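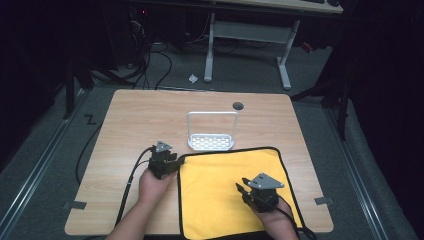 Wumpini Ackah
Moving into a rented flat at the end of August and trying to sort out the washing up before we get there. The kitchen has one sink, no dishwasher and very little worktop, and there are two of us who both cook. I have looked at the usual draining racks and most are too big. The sort I keep coming back to is a small low white tray with slots in the base and a wire loop standing up at the back, and a microfibre cloth next to it for whatever won't fit. Is that enough for two people, or will I be buying a bigger one within a month? The water is also very hard in that area and I would like to avoid drying everything by hand every night.

tmellor
Depends what you cook. Two plates, two bowls and a couple of mugs will go on a small rack. A roasting tin won't go on anything that size. We dry the big things straight away and put them in the cupboard, and leave the rest to drain.
Trevor

Kwaku Amissah
I'd skip the rack. Fold a tea towel in half, put it by the sink, stand things on it, hang it up to dry after. It goes in the wash with everything else and takes up no room when you aren't using it. Racks get a pink slime in the corners if you don't scrub them, and people don't scrub them.

tmellor
A tea towel is soaked after four glasses. Then the glasses are standing upside down on a wet cloth with no air getting in, and they smell. I've lived with someone who did this. The rack takes two minutes to clean once a week.

Kwaku Amissah
Use two tea towels then.

karthik_d
Hard water is the bigger question, I think. I'm in Zundutdale and ours is terrible. Anything left to drain gets white spots, especially glasses and dark plates. If that bothers you, you will be drying glasses by hand whatever you buy. Plates I leave.

For the rack itself, put it where the water can run off into the sink. Ours was on the flat part of the worktop for the first year and there was always a puddle under it. The edge of the worktop has swollen and the landlord took it out of the deposit.

Wumpini Ackah
Thanks. The worktop is wood so the puddle is a worry. There is a draining board on the left but it's narrow, more like a ledge. How do you get the white marks off the rack?

karthik_d
White vinegar and warm water, half and half. Leave it for 20 minutes and use an old toothbrush. Rinse it well. If there is a chip in the coating on the wire, don't leave vinegar sitting on it, it will rust from there.

Mohammed-Awal Adjei
Disagree about microfibre for dishes. It's good on glass and on the hob but it drags on plates and it holds on to grease. Once it has been through the wash with fabric softener it stops soaking anything up. I use linen for drying and keep microfibre for wiping down. Different colours so they don't get mixed up.

tmellor
Mine have been fine for years. No softener, 40 degrees, don't tumble dry them.

Mohammed-Awal Adjei
40 isn't hot enough for something you use on plates. 60.

tmellor
Check the label, some of them say not to go over 40.

Kwaku Amissah
Tea towels go in at 60 with no trouble.

karthik_d
Has anyone had one of the Climberg roll-up racks that sit across the sink? My sister has one and likes it, but her sink is wider than ours. It would solve the puddle.

Mohammed-Awal Adjei
Yes, had it since last winter. Good for pans. Small forks and teaspoons fall through. You also can't use that half of the sink while it's down, so with a single sink you wash everything first and pile it up somewhere, then rinse. I went back to a normal rack for daily use and get the roll-up out when there are people round.

Wumpini Ackah
That rules it out for us, it's one bowl and not a big one. I'll measure the ledge when we get the keys. If the small rack fits I'll have that, with a tray under it, and linen towels for the glasses. Pans get dried straight away.

tmellor
Measure the depth as well as the width. And check the tap swings clear of it.

Kwaku Amissah
Still think you should try the tea towel for a week first. You own one already.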